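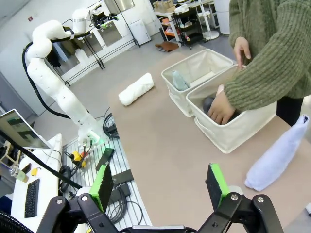
Sorting and Storage Bins - Gallery

The Plitden bins are made for the small things that end up on tables and chairs: towels, cloths, bottles, odds and ends. This page collects pictures of them in use. More will be added in December.

Two bins on the sorting table
Cream-colored fabric, set side by side at an angle. The rear one has a pale blue-gray item leaning near the wall and something flat, white and folded. A dark gray rounded item is in hand at the front bin. A rolled white towel is still out on the table.

Sizes and care
The Plitden comes in two sizes, 11 inches and 32 cm, the second made for the deeper shelves in the Paiva range. Wipe the fabric with a damp cloth and let it air dry. Do not put the bins in the dryer - the sides lose their shape.

Filling the bins
Rolled towels stand up well along one side and leave room for taller items. Folded cloths go flat on the bottom. Bottles should be closed tightly before they go in.

On the shelf
A standard Bulstead shelf takes 4 of the smaller bins in a row. Leave a finger's width between them so they slide out easily.

Where to see them
Both sizes are on display at the Jastetow store, on the upper floor next to the laundry section. The store is open Saturday until 4 - parking is behind the building.

Back to all galleries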